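Geltis argument

The Geltis argument is an argument in public health ethics about the duties of people who work in or visit shared care settings, such as nursing homes, clinics and day centers. It says that a person can have a moral duty to follow a hygiene rule even when that person's own failure to follow it would make no difference that anyone could measure. The argument takes its name from the Geltis Lectures, where the philosopher Amanuel Yilma first presented it. It was later printed in a longer form in the collection Clean Hands and Shared Rooms (Nesteo Press, 288 pages).

The argument belongs to the wider discussion on collective harm, but it is limited to cases where the people at risk did not choose the risk and cannot easily leave the place where it exists.

Background

Many rules of infection control have a common feature. When all members of a group follow the rule, the number of infections goes down. When one member breaks it once, most of the time nothing happens. A visitor who does not wash his hands before entering a ward will, on most days, cause no illness at all. Because of this, several writers have asked whether a single visitor does anything wrong, or whether the wrong belongs only to the group or to the institution.

Two answers were common before Yilma's work. The first is based on expected harm. It holds that even a very small chance of a serious illness gives each person a reason to act, if the cost of acting is low. The second is based on fairness. It holds that a person who enjoys the protection made by the efforts of others, and does not take part in these efforts, is a free rider.

Yilma accepted both answers in part, but considered them incomplete. Expected harm, he wrote, becomes too small to explain the strong blame that residents and nurses feel is correct. Fairness explains what the careless visitor owes to other visitors, but it says little about what he owes to the resident in the bed, who may be too weak to contribute anything.

The argument

In its printed form the argument has 4 steps.

First, a person who lives in a care setting depends on others for protection that he or she cannot provide alone.

Second, such dependence gives the resident a claim on each person who enters, and the claim is to be treated as someone whose safety counts in every single contact.

Third, a person who skips a simple protective act, without a good excuse, treats the resident's safety as something that other people will take care of.

Therefore, the person fails the resident's claim, even if no infection follows.

The third step carries most of the weight. Yilma defended it with an example of a small home with 15 residents, which he named the Bondard case. In the example, a delivery worker enters the home each morning and never cleans his hands. No resident becomes sick during his years of service. When the residents learn about it in May, after he has left, they feel wronged. Yilma held that their feeling is correct and that it is not only a late fear about what could have happened.

The meaning of a good excuse

The argument allows for excuses. A nurse who runs to a resident who has fallen does not fail anyone by leaving out a step. A person with a skin disease that makes a certain product painful may use another one. Also, a person who was never told the rule is less to blame than the one who was told, although Yilma added that an institution which does not inform its visitors takes over the blame that would be theirs.

More difficult is the case of sincere disagreement. Some visitors believe that a rule is useless, and sometimes they are right. Yilma's position was that the claim of the resident is a claim to reasonable care, judged by the evidence that the institution has at that time. A visitor who thinks the evidence is weak can complain, ask for a change, or stay outside. He cannot settle the question alone at the cost of someone who has no voice in it.

Objections

The most discussed objection is known as the Alemneh objection. It says that the argument proves too much. If every contact creates a claim, then a person on a crowded bus has the same duty toward each passenger, and ordinary life becomes full of small wrongs. Defenders answer that bus passengers are not dependent in the sense of the first step. Critics reply that some of them are, for example people with a weak immune system who have no other way to get to work.

A second objection concerns the feeling of the residents in the Bondard case. Feelings of being wronged can be mistaken, and the example gives no independent reason to trust this one.

A third objection comes from writers on professional ethics. They point out that a hospital worker may need to clean the hands many times during one shift, and that strong moral language about every omission may lead to shame and to hiding of mistakes. According to them, better placement of washbasins and a calmer schedule do more for residents than blame does. Yilma agreed with the practical advice, and wrote that the argument speaks about what is owed and leaves open how an institution should respond when it is not given.

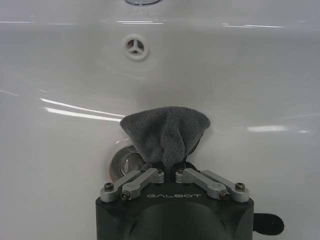
Use in teaching and policy

The argument appears in courses on nursing ethics, where it is usually read together with texts on vaccination of health workers. The two subjects are close but not equal. Vaccination enters the body and can touch religious or personal convictions, while hand washing and the cleaning of surfaces are small acts with low cost. For this reason some teachers present the Geltis argument first, as the easier case.

A few care homes have used the argument in their written rules for visitors. These texts normally keep only the second step, in simpler words, and do not mention blame.

See also

Collective harm
Free-rider problem
Duty of care
Ethics of vaccination
Infection control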